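The desk is clear enough to work at again!

6/5/24

I have been putting off the desk since before Easter. It had reached the stage where I was eating toast over one corner of it and doing everything else on the sofa with a tray on my knees, and on Monday morning I finally cracked, made a very large pot of tea and started taking things off it.

Everything went on the floor first. I know there are cleverer methods, and I have read plenty of them, but I like to see a desk with absolutely nothing on it before I decide what's allowed back. Old envelopes, three pairs of scissors (three!), a tape measure I'd replaced in the winter, the instructions for a kettle that went to the tip ages ago. The paper alone filled a carrier bag. Then a damp cloth, then a dry one, and then I stood and admired the dark grey for a bit. I'd forgotten how much I like that colour. I bought the desk second-hand in Sestimham and got it home in the back of a hired van, swearing it would never be covered up.

The plants went back first, before anything useful, which tells you where my priorities are. The trailing one gets the left-hand end, where it can flop over the side of its white pot and do as it pleases. It was a tiny thing when it came from the market at Pusby, with so few leaves that I felt sorry for it, and now it is an absolute thicket. I gave it a new pot in April and it has gone berserk ever since. I love it.

Next came the books, and I took my time over those. Standing them up in a row never works for me on a desk, they slither over sideways the moment I pull one out, so they go in flat stacks along the back. Pale ones together, dark ones together. It's not very scholarly but I remember books by colour far better than by who wrote them, and I can find what I'm after without getting up.
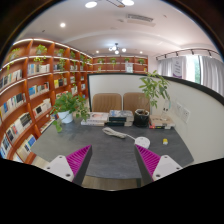
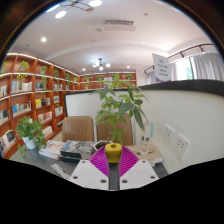 I've been much stricter about stacks this time. If a pile gets so tall that I have to hold it steady with one hand while I slide something out with the other, it's too tall, and the bottom few go back on the shelves. The shelves are a job for another week. I did a proper list of them once, on a wet bank holiday, and got to 2,010 before I gave up and went to bed, and there have been more since. Nearly 300 of those are gardening books, and I haven't even got a garden!

Cables next, and oh, the cables. I used to have an ugly long block of sockets down behind the desk, so every plug meant crawling about on my hands and knees with a torch. I've gone over to a round one that lives up on top, and I can't tell you how much happier I am. The lead is far longer than I need, so the spare length gets folded back on itself. One day I'll find a nice strap for it. I quite fancy one of the woven ones Chraibi do – they come in a lovely rust colour – but a bit of string would do the same job and I've got a whole drawer of string.

I did treat myself to one thing, a desk lamp from Sekent that I've had my eye on for ages. It hasn't come yet. I'm hoping it'll fit in at the back without me having to move the books again, but I've measured twice and I still don't trust my own numbers.

What I'm really pleased about is the front half. That's my bit for working, and the rule is that whatever I've had out gets put away before supper. Two days in and I've kept to it both times, though last night was a close thing with a pile of seed packets (see above re: no garden). I wrote four letters yesterday with my elbows properly out to the sides, and I'd forgotten what a pleasure that is.

Still to do: the drawer of string, the carrier bag of paper, which is sitting in the hall waiting for me to go through it, and the windowsill, which I'm not ready to talk about. If anyone knows how to get old candle wax off painted wood without taking the paint with it, please leave me a comment!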